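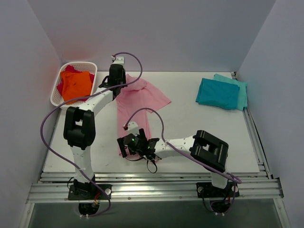
Okeke wrote back after the June revision that the old section 9 had the cable check after the power-up, and that anyone following it in order would move an arm before looking at the loops. The steps below have been put in the other order.

Section 9. Setting up the folding cell after a move or a service

Applies to the two-arm cells at Hinham and Cirnosthorpe. Revised December 15, 2019.

CAUTION: Switch off both arms at the supply before reaching over the front rail. An arm that loses power will drop under its own weight, so support the forearm with one hand.

9.1 Rail and bases

1. Check that both bases sit flat on the front rail. Tighten the base bolts a little at a time, working corner to corner.
2. Look through the round cutouts in the rail assembly. Push each connector home and tuck in any wire that sits proud of the opening.
3. Wipe the tabletop with a dry cloth. Do not use polish – it changes how the fabric slides.

9.2 Cables

1. Follow the purple cable on each arm from the gripper back to the base. It should hang in a free arc with no twist.
2. With the power still off, swing each forearm by hand through its full travel. If a cable pulls tight, loosen the nearest tie and give it more slack.
3. Check that no loop can catch on the basket or on the other arm.

Note: Replace a cable if the jacket is cut. Tape is not a repair.

9.3 Basket and cloths

1. Stand the basket in the back-left corner of the table.
2. Put the folded stack near the back-right corner, close to the wall.
3. Lay one light garment in the middle, spread loosely. Leave the wrinkles in.

9.4 Wrist camera

1. Power up and wait for the home position to read 1,164 on the Morncombe controller. If it reads anything else, stop and repeat 9.1.
2. Open the live view for the wrist camera. Both fingertips must show at the bottom of the picture with a gap between them. 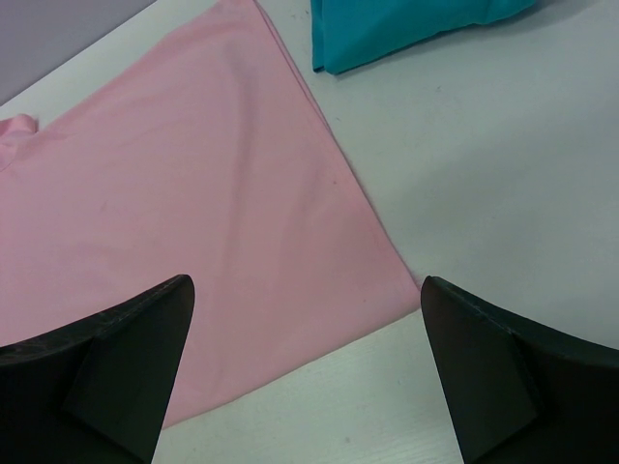 Figure 2. Wrist view with both fingertips over the near edge of the pink cloth.

3. If only one fingertip shows, loosen the two camera screws, turn the camera until both are in view, and tighten again.
4. Close and open the gripper twice. Stop if the fingers meet unevenly, and go to the finger replacement section.

Note: Small specks on the tabletop do not affect the camera check. Lint on the lens does – clean it with a lens wipe only.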